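Category: Visits / Robot Software

On Wednesday morning I visited the Horneo open day in Hastport. I came mainly for the planning group, where Rajkumari Mishra and Theerawat Rungrueang gave the tour. The group develops Gralness, a motion planner for single arms with a two-finger gripper.

They work first in simulation. Theerawat opened one of the table setups, with a bowl, a lamp and several smaller things, and explained how the planner samples a grasp and then looks for a path to it. One overnight run has 2,000 such setups, and each time the objects, the wall colors and the table surface are changed.
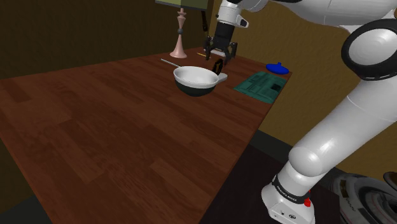
Why does the planner check the whole arm and not only the gripper?

The elbow and forearm sweep through a large space while the fingers move only a little. A path that is safe for the fingers can still bring the elbow into a wall or a tall object, so Gralness tests every link at each step of the path.

After the coffee Rajkumari showed us the log viewer. She filtered the failed plans by reason, and 33 of them had the same one: the wrist reached its joint limit just before the grasp. I asked if the viewer can replay a plan backwards. It cannot yet, but she wrote it down. The slides will be sent to visitors by e-mail in May.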